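Wuisan: Shelf to Basket
Final project report, Applied Robotics
Fiona Halliday
Submitted 11/27/19

1. Goal

The project was to get a two-armed robot to take fruit from an open shelf and put it in a hand basket that the robot holds itself. My proposal in August also had the robot walking between two rooms. My advisor told me to drop that, and I did. Everything in this report was done with the robot standing at the shelf.

I called the project Wuisan. The base machine is a secondhand humanoid with silver covers. It came to me with working legs, working shoulders and no usable hands, so most of the term went into the wrists, the hands and the cabling. The rest went into the control program, which runs on top of the Vellov motion library.

2. Where the work was done

Machining and soldering were done at Gerkora, the shared shop on Camis Street. I had bench time there on a student membership. Members can't leave a powered machine set up overnight, so assembly and all the shelf tests were done at home, in a small room with space for the robot, the shelf and not much more.

Carrying parts back and forth cost more time than I planned for. Twice I got home with a wrist plate that was drilled on the wrong side and had to wait for my next bench slot. After the second one I made a cardboard template for each plate and marked the outside face with tape.

3. Hands and wrists

The hands are bought units with jointed fingers. The adapter between the hand and the forearm is mine. The first version was a flat plate with the bolts in a single ring. It flexed when the arm was held out, and the fingertips sagged enough to miss a fruit the size of a plum. The second version is thicker and has a shoulder that seats inside the wrist housing. I haven't had to touch it since.

Bare fingertips were too slick for fruit. I tried rubber dip, which peeled, and then self-adhesive foam, which came off on the fruit. Black fabric over the fingers worked better than either. It does hide the finger joints, so when a finger jams I have to take the cover off to see which joint it is. I would like a cover with a slit in the back for this.

Each wrist has a plug-in connector on the side with a single cable running back along the arm. In the first layout the cable went along the inside of the forearm, and it caught on the other arm whenever the two hands came close together. Moving the connector took an afternoon. Leaving enough slack for the elbow took several more tries. With too little slack the plug works loose, and with too much the cable hangs in front of the shelf.

4. Power and wiring

I ran the robot from the wall for all testing. The battery I bought with it holds too little charge to be worth using indoors. The drawback is a long cable that hangs from the back and has to be kept clear of the feet. I move it by hand before each run.

The wiring at the neck is still messy. I added the head camera late, after the main bundle had already been tied, and the extra wires sit on top of it. I would redo this before anything else.

5. Control program

The program has 734 lines, not counting the Vellov library. It works in 3 stages: find a fruit in the head camera picture, move the free hand to it and close, then bring the fruit over the basket and open. The other hand holds the basket by its handle the whole time.

Finding the fruit was easier than I expected. The shelf is white inside and out, so anything red or green stands out well. The trouble was the shadows along the shelf edges, which the program first read as objects. I fixed this by ignoring anything without enough color in it. That means the program would also ignore a white onion or a gray box, and I have not tried to solve that.

Reaching into a cubby is harder than reaching onto an open table. The divider panels limit the angle of the wrist, and a hand that comes in at a slant hits the panel with its knuckles. I set the approach so the hand lines up in front of the opening first and only then goes in. It is slow. I also limited the closing force after some early damage to a peach.

Bringing the two hands together was the last part I wrote. The arms don't know about each other except through a table of positions where they are not allowed to be at the same time. I filled in that table by moving the arms by hand and writing down the joint readings.

6. Test setup

The shelf is an open cubby unit standing against the wall. The basket is red plastic with a grid pattern and a handle. For fruit I used what was in the kitchen, which included apples and pears.
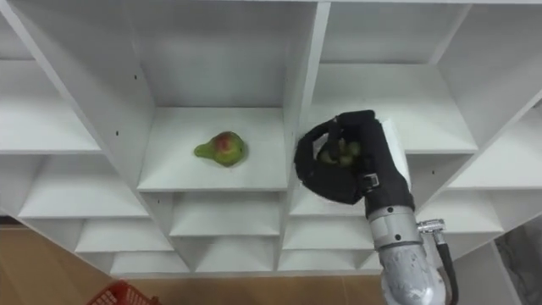
Head camera, with a pear on the shelf board and green fruit in the hand. 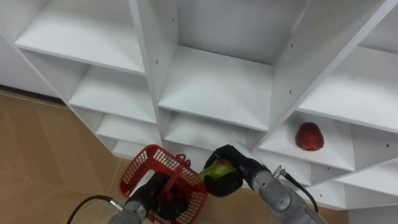 Head camera, with the basket in the left hand and one apple on a shelf to the right.

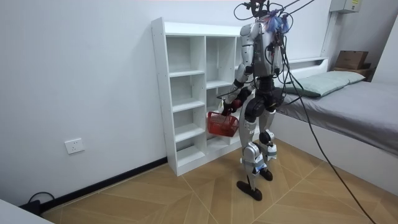
I logged 200 runs in all, counting the ones I stopped myself. I stopped a run if a cable went tight or if the hand was headed for a panel. Nearly all of those stops came before I changed the approach described in section 5. The full log is in the appendix, with the reason for each stop.

7. Remaining problems

Low cubbies are out of reach without bending the legs, and I kept the legs locked. The basket swings on its handle when the arm moves quickly. I slowed the arm down, but the better fix would be a grip on the rim or a second contact point under the handle.

The program doesn't check that the fruit went into the basket. It opens the hand and assumes. I planned to compare the camera picture before and after each release and ran out of time.

8. Parts and files

Drawings for the second wrist adapter are in the project folder, along with the cardboard template outlines and the wiring list. The wiring list matches the robot as it stands now, except for the neck, where the camera wires still need to be added.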